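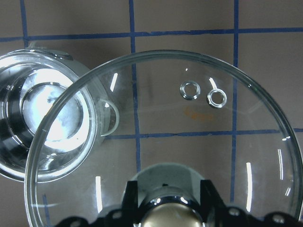
About us

Domis is a small cooking school and food history club on Vieira Lane. We teach the dishes which people make for their holidays, and we try to explain where these dishes come from. Our kitchen has places for 28 learners in one term, and we like to keep it at this size.

The school was started by Tae-yang Yeo, who came to this country to study bread and stayed for the soup. At first he gave lessons in the back of the Clorner bakery, in the evening after the shop was closed. The first lesson was tteokguk, the rice cake soup that Korean families eat on New Year's Day. By custom, you become one year older when you finish your bowl. The white slices are often said to stand for a clean beginning, and their round shape reminds people of old coins. Several learners asked at once about the New Year food of other countries, and so the programme grew.

Today we follow the calendar of many kitchens. In winter we cook lentils in the Italian way, and black-eyed peas with rice as they are made in the American South. In March we prepare for Nowruz with herb rice and fish, and we sprout wheat for the table some weeks before. Irfan Rana leads the lessons on sweet dishes for Eid, above all sheer khurma, the milk pudding with dates and fine vermicelli. He learned it from his aunt, and he still does not agree with her on the quantity of cardamom.

Each course begins with one hour of reading and talking. After this we cook, and then we sit down together and eat. Please do not have a large lunch before you come.

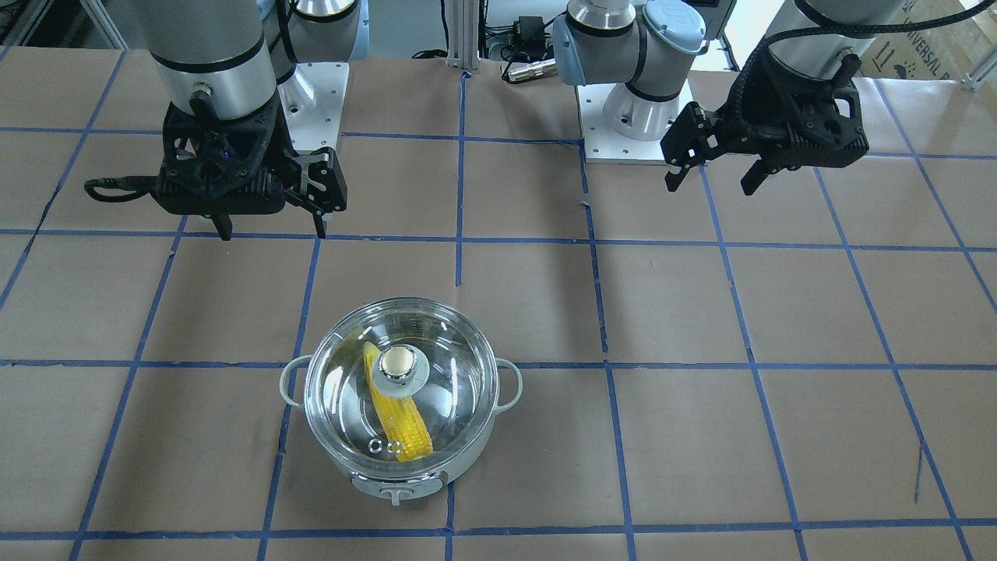
Shireen wrote to us after the spring term that she had made sheer khurma all her life "without once asking why the dates go in first", and that she now puts them in later and her family has not complained.

Our library is open to all learners. It holds 1,797 cookery books and pamphlets, most of them given by the Bruklow family, and some have handwritten notes in the margins. You may read them at the long table but not take them home. Copies of single recipes can be made at the desk.

We also collect holiday recipes from our neighbours. The first booklet had 29 of them. For the next one we hope to reach 100, and we are especially short of autumn dishes. If your family has one, please send it with a few lines about who cooked it and when it was eaten. It can be in any language, and we will find somebody to translate it.

The office is open from ten in the morning until four.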